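2025-05-06, dye bench

Third try at the walnut hull bath and I think I finally like it. Lucero brought in the big sack of hulls she'd been sitting on since December, so I quit being stingy and put 900 grams in the Grandosar pot with enough water to cover, then let it sit overnight before I even thought about heat. The smell is something else (sorry, everybody at the spinning end).

Simmered it 3 hours with the lid mostly on, strained it twice through the old curtain, and ended up with almost 500 ml less liquor than I planned for. Topped it up from the tap. Maritza says our tap water is hard enough to shift the browns toward gray, and she may be right, but the skeins I pulled today look plenty warm to me - closer to toast than mud. 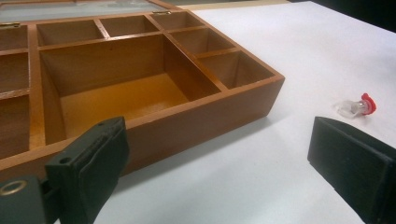 Hilledwood Fiber Guild, Natural Dye Group

Wool was the Kastier two-ply, no mordant on half of it and alum on the rest. I really expected the alum skeins to come out darker and I can hardly tell them apart! Lâm wants to try an iron dip on one of each next time, which sounds good as long as we keep the iron far away from the yellow pots. We all remember the weld.

Skein tags: I wrote them in pencil again and two rubbed off in the rinse. Leidy has some of that spun-bonded stuff that takes a laundry marker, ask her for a strip.

Cotton was a flop. Pale beige, patchy where I'd tied it too tight. I scoured it in a hurry, so that one's on me - redo with a proper long scour before blaming the hulls.

Saved the leftover bath in the bucket with the blue lid, 960 on the scale including the jar I forgot to take out. Guoqing, please don't pour it down the sink, I want a second round for the silk. Still need to buy more pH strips and find out who has the long tongs.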